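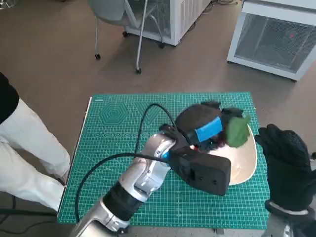

A Tablet-Woven Belt in Wool
Project report, Textile History Workshop, Prandville College

Purpose

I wanted to find out if a beginner could weave a usable wool belt with tablets, using only methods that would have been possible in the early Middle Ages. The belt had to be long enough to wear over a tunic and strong enough to carry a small pouch. I also wanted a pattern, because a plain striped band did not seem like enough for a term project.

Background

Tablet weaving uses small flat cards with holes in the corners. A warp thread goes through each hole. When the cards are turned, the threads change places and open a gap, or shed, and the weft goes through it. Every turn twists the four threads of a card around each other. The result is a thick, narrow band that wears well. Bands like this were used for belts, edges on clothing, and the starting borders of larger cloth.

Tablets have been found in bone, antler, wood and other materials. Mine were wood. I did consider cutting them from cardboard, and I did use cardboard for the first practice piece, but the corners went soft and the holes tore.

I did not copy one particular find. The pattern is diagonal lines that change direction, and it comes from a chart in our workshop binder. So I would call the belt a period-style piece and not a reconstruction.

Materials

Yarn: two-ply worsted wool from Bakker, in dark blue and undyed white. Worsted is smoother than knitting wool and does not stick to itself as much. I bought it already dyed. Dyeing would have been a second project.

Tablets: 14 square wooden tablets, sanded and rubbed with beeswax. I made them from a sheet of thin maple at the Platholm workshop.

Shuttle: flat, wood, with one edge sanded thin so it could also beat the weft.

Loom: none. One end of the warp was tied to a table leg and the other to my belt.

Making the tablets

I cut the maple into squares with a fine saw and rounded the corners with sandpaper. I drilled the holes with the squares clamped together in a stack so that they would line up. The first stack moved while I was drilling and the holes came out crooked on the bottom pieces. I threw those out and made more.

Sanding inside the holes took the longest. A hole that feels smooth to a finger can still catch on wool. What worked was a strip of fine sandpaper rolled up tight and twisted through from both sides. After that I put on the beeswax, rubbed it in with a cloth, and left the tablets overnight.

I marked the corners A, B, C and D in pencil. The pencil wore off on several tablets before I was finished, so next time I would scratch the letters in.

Practice piece

The practice piece was 34 picks long. It was bad at the start and fair at the end. The main problem was width. I pulled the weft too hard for a while, then noticed and pulled too little, so the edges go in and out. I also learned to leave a small loop of weft at the edge, change the shed, and then pull the loop in. This gave a much straighter edge and I used it for the whole belt.

Warping

I measured the warp around two clamps at opposite ends of the workshop, threading each tablet before cutting. Ten tablets carry the pattern, with two white threads and two blue. The other four, two on each side, are all blue and make the border.

Threading direction matters more than I had understood from reading. A tablet threaded from the left gives a slant one way and a tablet threaded from the right gives the other. I had one tablet wrong and did not see it until I had woven a few inches. I could have flipped that tablet on the spot, but the mistake would have stayed in the band, so I took the weaving out and started again.

Weaving

I wove most evenings before dinner, in short sessions. Longer sessions made my back hurt, because the body tension pulls on the hips the whole time. The border tablets were turned forward only. The pattern tablets were turned forward and then back, following the chart.

Since the border turns only one way, twist builds up behind the tablets. I dealt with this by untying the far end, combing the twist out with my fingers, and tying it again. It has to be done one tablet at a time or the threads tangle - I found this out on a Sunday and lost most of the afternoon.

Two warp threads broke. Both were on the left border, where the wool rubbed against the next tablet. I tied in a new length each time and darned the ends into the back later.

I kept a tally in my notebook. The belt came to 498 picks.

Finishing

I washed the belt in lukewarm water with a little soap and dried it flat, pinned to a towel. The surface evened out a good deal in the wash. The finished width is 20 mm for most of the length, and a little wider in the first section. The ends are four-strand braids tied off with a knot. I had planned to sew on a buckle, but the one I ordered from Kakow was too narrow, so the belt is tied.

Results

The belt holds a pouch with a knife and some coins in it without sagging. It does stretch slightly when first put on. The pattern can be read clearly from across a room on the second half. In the first half there are three places where I lost my place in the chart and a diagonal is one step too long.

What I would change

I would use a marker card or a peg board to keep track of turns. The pencil tally works only if nothing interrupts it.

I would also spin at least the weft myself. It hardly shows in the finished band, so uneven yarn would not spoil it, and it would bring the project closer to the period.

A backstrap or a simple two-post frame would be worth building before the next band. I have started a drawing for the frame, with pegs at both ends so that the tension can be let off without untying anything. The remaining blue wool is enough for a pair of garters.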